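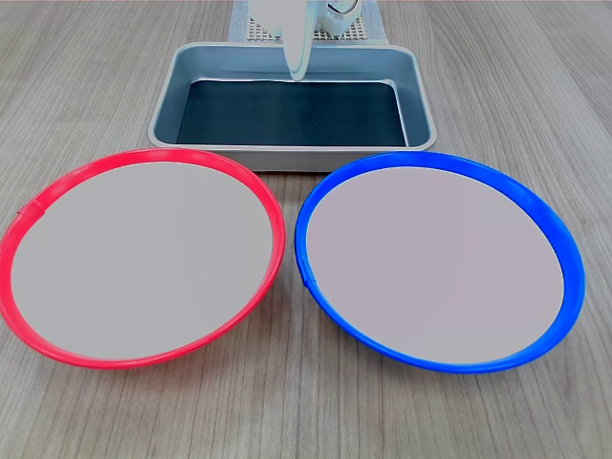
Attached to ticket: sorting bench, red plate, blue plate, lined tray

Support Desk Tickets Orders Knowledge Base My Account

Givard Automation Support > Tickets > Planning and Purchasing > Second bench, what to order

Opened 1 December 2023
Status: waiting on quote

Hello again, and thank you for being so patient with us over the summer. We run one sorting bench with a single gripper and would like to add a second just like it, and I've been asked to put the whole thing on one page before the money gets spoken for. The arm and gripper are the easy part, as your June price list covers them. It's the small stuff I keep tripping over!

I have 1000 dollars set aside for everything that isn't the arm. The Studby table takes 590 of that. Then I need two round dishes, one rimmed in red and one in blue, a metal tray with rounded corners and a dark liner, and a perforated panel for the back. Pevia sells the trays at 15 each and I'd like to buy two, so there is one on the shelf.

My trouble is the spare parts line. Your Boström spares kit is listed at 154, and I can't tell from the listing whether it has the servo in it or only the fingers and screws.

Reply from support

Thanks for writing all of that out, it saves a lot of back and forth. The kit has one pair of fingers and the mounting screws. The servo is a separate line, and I'd budget for one per bench – they ship from a different warehouse and can be slow. I'll put it on the quote so you can see it by itself.

Could you also send a closer view of the gripper and tell us how the dishes and tray are held down? We have clamps and locating pins, but I don't want to sell you something you can do without.

Reply from customer

Of course. It's masking tape at the moment, under the bowls and along the bottom end of the tray. I'd be happy to stay with tape on the second bench if you think that's fair, and put the clamp money toward the servo.

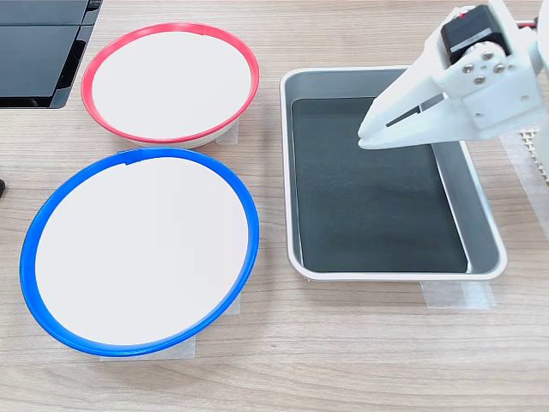
Next steps

1. Support to send a revised quote with the servo on its own line.
2. Customer to confirm the tray count with Pevia.
3. Clamps and pins left off for now – can be added to the order later.

Related tickets
Matching an older gripper to a new order
Tray liners: sizes and reordering
Does the Studby table ship assembled?
Spares kit contents list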